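Hadau opens bookings for its hand-held gripper kit, and we're pretty chuffed about it

Media release, 27th March

Hello from all of us at Hadau! I'm Yuxi Lu, I look after customers and training, and I was handed the job of writing this release because I'm the one who won't stop talking about the kit. So grab a cuppa.

From today you can book the Tadix, our hire kit for recording people doing ordinary hand work so that a robot can learn from it. You pick up the gripper, you do the job the way you'd normally do it, and the kit saves what the gripper saw and how it moved. There's no robot arm to bolt down and no programming on your side. If you can fold a towel or pack a box, you can make a recording with it.

We've been hiring it out quietly to a handful of customers and the feedback has been lovely, with a few grumbles mixed in (I'll get to those). The first proper customer was Beseo, a packing firm that wanted recordings of its own people filling cartons. They booked us for 12 days, came back for another 8, and ended up with more than 800 recordings they could use. Their operations lead, Kornél Kun, told me his crew had the hang of the gripper before morning tea on the first day. "I expected a week of fiddling," he said. "We were arguing about who got the next turn."

Each booking includes the grippers, the printed marker cubes, chargers, a hard case, and a training session for your crew. You can come to us for the training or we'll come to you. I much prefer it when people come to us, because our workshop has all the spares within reach and better light, and you get to try a few different set-ups side by side before you settle on one. Groups tend to be noisy by the end! 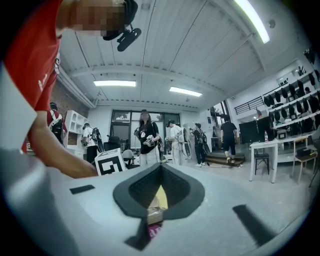 A busy time in the workshop, with a marker cube up close and people wearing head and backpack rigs.

If you only need the gripper, you can hire only the gripper. The head-mounted camera and the backpack rigs are add-ons, and Zsolt Bozsik on our bookings desk will talk you through whether they're worth it for your sort of work. He has talked plenty of people out of them, I should say, which makes him a terrible salesman and a very good colleague.

Now, the grumbles. Early customers found the gripper tiring over a long shift, and fair enough, it was. Ernő Sipos, who leads our hardware bench, has moved the weight back towards the wrist and reshaped the grip, and the new version is the one going out with every booking. People with small hands asked for a second handle size as well. That one is still on the bench and we're aiming for June. The other complaint was about our instruction booklet, which I wrote, so I've rewritten it with shorter sentences and a lot more drawings.

Hire starts at $200 a day for a single gripper, training included, and the daily price comes down on longer bookings. Recordings belong to the customer. We blur faces before we hand the files over, and we don't keep a copy unless you ask us to.

Kornél Rácz, who started Hadau, wanted a line in here too: "We built this for the people who know the work. A good packer or a good cook has years of skill in their hands, and I'd like them to be the ones doing the teaching."

Deliveries outside the city are handled by our freight partner, Dương, and you'll want to allow a few extra days for those.

To book a kit, or to come and have a go before you decide, get in touch with Zsolt through the bookings page on our website. Reporters who'd like to try the gripper for themselves are very welcome, and you can ask for me by name. Wear comfy shoes, you'll be on your feet for most of it.

Media contact: Yuxi Lu, Customers and Training, Hadau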